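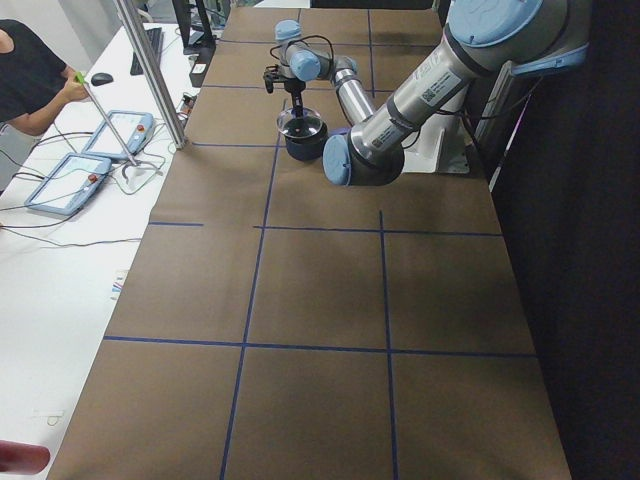

Brown paper and blue tape on the long table.

Piecing Notes from Dindstead, November 2024
Laying It All Out Before You Sew

Hello again, friends, and a special hello to those of you who wrote in after the last issue to tell me my binding directions skipped a step. They did! The corner fold comes before you turn the work, and I have fixed it in the copy in the blue folder, so please throw out the old page if you still have it stuck to the sewing room wall.

I promised in May that I would get around to writing about layouts, and then the summer got away from me, and then my sister came to stay, and now it is dark at suppertime and I have run out of excuses. So put the kettle on. Layouts are the part of quilting I love best, and I have been known to go on.

For years I did no planning to speak of. I would sew a block, sew another one, like how they looked side by side, and join them right then and there. My first bed quilt was made that way, and if you have ever been to my house in cold weather you have probably sat under it. All the dark greens ended up in one corner. You wouldn't think a person could fail to see that happening, but when you have a quilt bunched up in your lap and are only looking at the seam under the needle, you can miss nearly anything. My husband says it looks like the quilt is standing under a tree, and I have decided to take that kindly.

It was Ilgın Çetinkaya who broke me of the habit. She taught the beginners' class the winter I came back to sewing, and she would not let any of us near a machine until every block was down on a flat surface and we had walked all the way around it. She used masking tape to mark off the cells, one for each block, and had us set our pieces inside the lines with a little air around them. I thought it was fussy. By the second week I had gone out and bought my own tape.

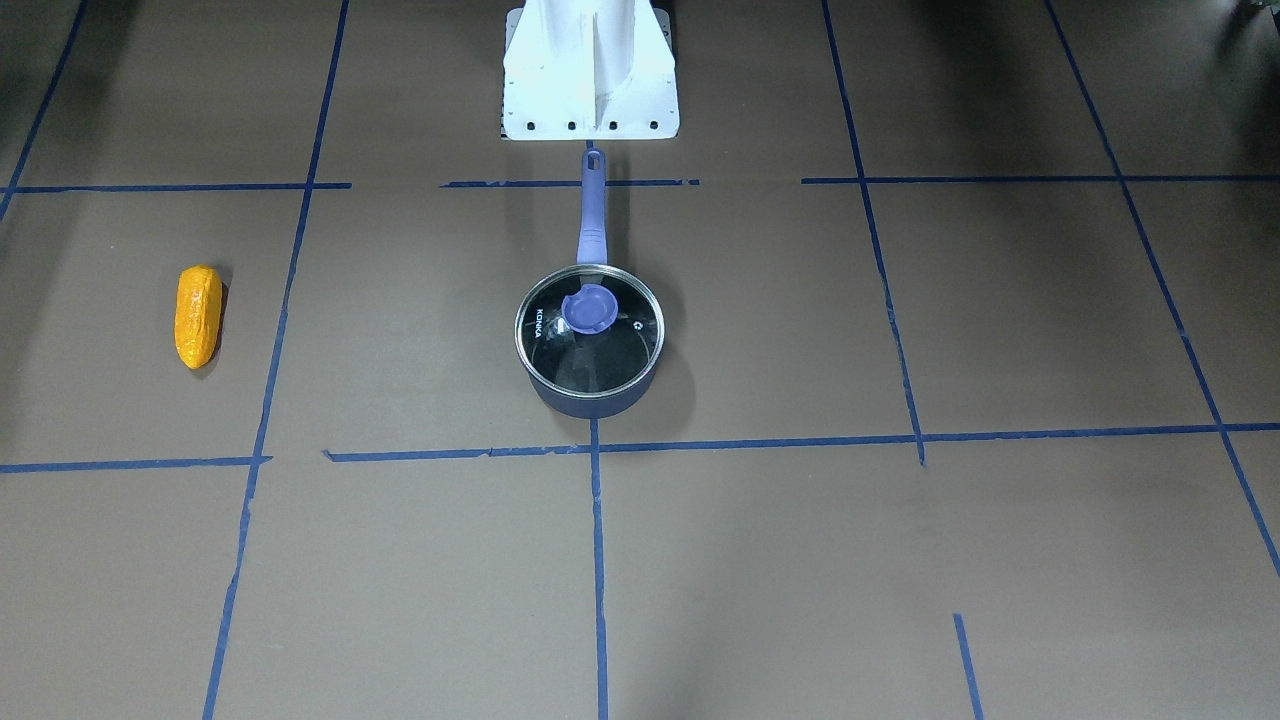
Photo: Ilgın Çetinkaya

If you would like to try it, you need a floor or a table, a roll of low-tack tape and a yardstick. My usual block finishes at 12 inches, and I mark my cells a couple of inches bigger than that each way, so I can get my fingers in to pick a block up without dragging its neighbors along. Don't fret about getting the lines perfect. It is a parking lot, and you only have to be able to tell which space is which. I start with the long lines, then do the crosswise ones, and I tear the tape by hand and don't care what the ends look like.

Then put your blocks down any old way and leave them alone for a bit. I like to go fold laundry. When you come back in, stop at the door and squint, and whatever jumps out at you first is usually the thing that needs moving. With me it is nearly always a yellow. Yellow is a lovely color and I will never give it up, but one bright yellow block will shout over everything else in the room, and it does better with a cousin or two scattered on the far side of the quilt to keep it company.

Another trick is to take a picture with your phone and turn it to black and white. This shows you your lights and darks with all the color stripped out, and it can be a real shock – I had a red and a green that I was sure were doing different jobs, and on the phone they were the same gray exactly. I ended up swapping out four blocks and ripping one apart for the pieces, with a few words I won't print.

Once you are happy, label everything before you pick it up. I can't say this loudly enough. I pin a scrap of paper to the top left corner of each block with the row letter and the number on it, and the pin always goes in the same corner so I know which way is up. Then I stack each row from left to right and clip it. I have had a cat walk through a finished layout, and I have had a grandchild walk through one, and between the two of them I would say the cat did less harm. 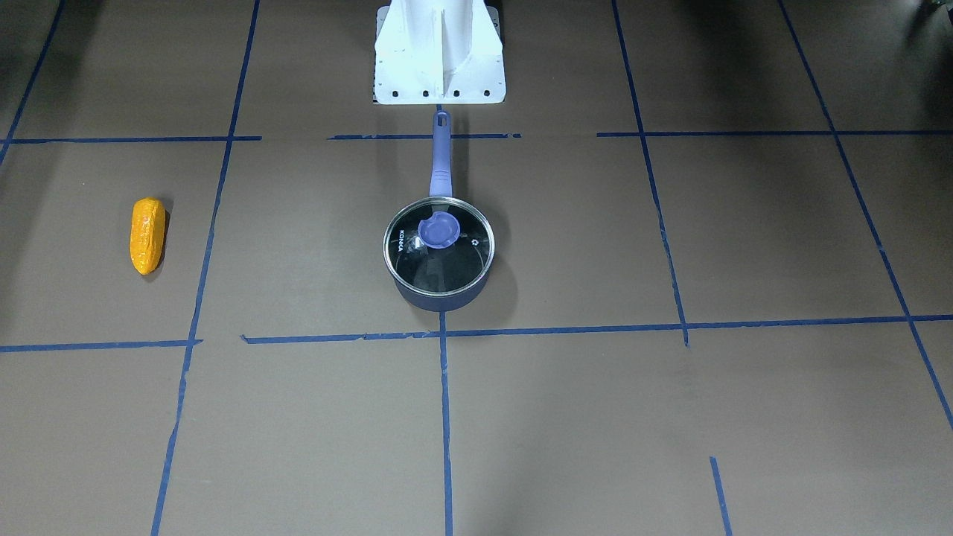
Now, sashing. A few of you asked whether to cut the sashing strips before or after the layout, and my answer is after, if you can stand to wait. The color that looked right in the shop so often goes flat once it is next to the real blocks. Lay a few different strips in the gaps between your cells and look at them in the morning and again with the lamps on. For my current top I had my heart set on cream, and I wound up with a dusty navy I had bought for a skirt and never used. It took every last inch of it, and I pieced two of the strips where I hope you won't look.

On thread, I am still working my way through the big gray spools I brought home from the Lustar outlet, 600 yards to a spool, and I find gray goes with just about anything. Use what you have. If your machine is happy with it, so am I.

The sewing together is the quick part after all that. Join your blocks into rows, press the seams of one row to the left and the next row to the right, and the seams will nestle up against each other when you join the rows. Put each row back down in its place as you finish it. Yes, even the last ones, and even if it is late and you are sure you know where they go.

I have about 17 tops in my closet waiting to be quilted, so I am in no position to tell anybody to hurry. If you have one you laid out and got stuck on, bring it along next time in its stacks, pins and all, and we will spread it out together and have a look. There will be coffee, and I am making the apple bars again. Marjorie, I still have your good rotary cutter, and it is in my bag by the door so I won't forget it.

Next issue I will try to tackle borders, including what to do when yours come out wavy.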